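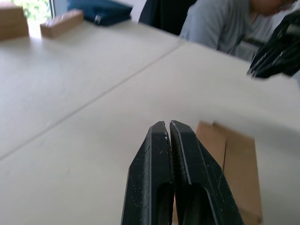

One reader in Lurnside wrote to me that dark skies are a luxury, and that a town has better things to fret over than whether it can see the Milky Way. I understand that, I really do - streetlights get people home. But Pramstead swapped 200 of its lamps for shielded ones last November, and folks still get home just fine, with Orion hanging over the bakery!

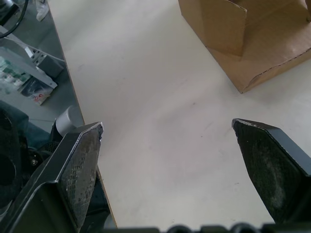

And a sky like that costs so little to keep, once the lamps point down where the sidewalks are.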